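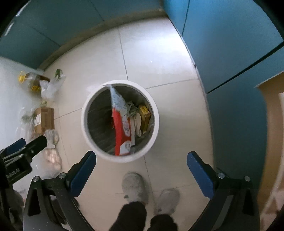

*The kitchen bin, with the groceries still waiting along the wall.*

# Kitchen clear-out, part 2

9/11/24

I promised more pictures from the kitchen, and I know some of you were hoping for the nice shelf with the jars on it. That one's coming! But first comes the unglamorous half, the throwing away, and I have a soft spot for it. You learn a lot about a household from its kitchen trash (mostly that we snack more than we admit).

A bit of background if you missed part 1. We've been in the Dustow apartment long enough that the cabinets had filled up all the way to the back, and I was buying things I already had. So in September I started going through it all, one door at a time, with 30 minutes on the timer and a cup of tea on the counter. When the timer goes, I stop, even if there's stuff everywhere. It's slow, but I haven't once ended up sitting on the floor at midnight hating everything I own, and that's how it went in the old place on Hermans Street.

The bin up top is the plain white round one, and I love it more than a bin deserves. I tried one of those tall ones with a pedal (a Prelaro, if you're curious) and the lid drove me up the wall. An open top is so much quicker when your hands are full of wrappers. You can see a red and white snack package standing up in it, a little yellow box beside that, and a pale green wrapper squashed in near the rim. All packaging so far, so light that it fills up fast.

The bags on the floor are the shopping. There are greens poking out of the white one and herbs in a clear one, plus a cardboard box, and yes, I know, the fresh things should go away first. They usually do. I like to have the floor space by the wall as a sort of parking lot, though, and those big pale tiles wipe down in no time.

Then came the medicine cupboard — well, half a cupboard, it shares with the tea. I gave it 12 minutes and it wanted a lot more.

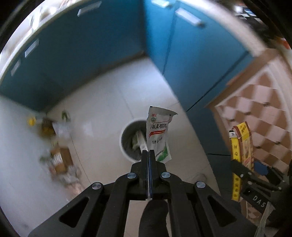
*A packet of banlangen granules, open at the top, over the bin.*

Banlangen is the one everybody I grew up with had in the kitchen for colds. You stir it into hot water and it tastes sweet and a bit like roots, and I'd know the smell anywhere. The big black characters across the front, 板蓝根颗粒, are just the name of it. My rule now is to check the date on anything medicinal every time I tidy that shelf, and to fold the tops of opened packets over with a clip.

I also love how the blue cabinets look next to all that pale floor. The color on our paint card was called Ukelen, and it took me ages to talk myself into it.

Next time: the jars, the labels, and what feels like 1,000 rubber bands from the drawer by the stove.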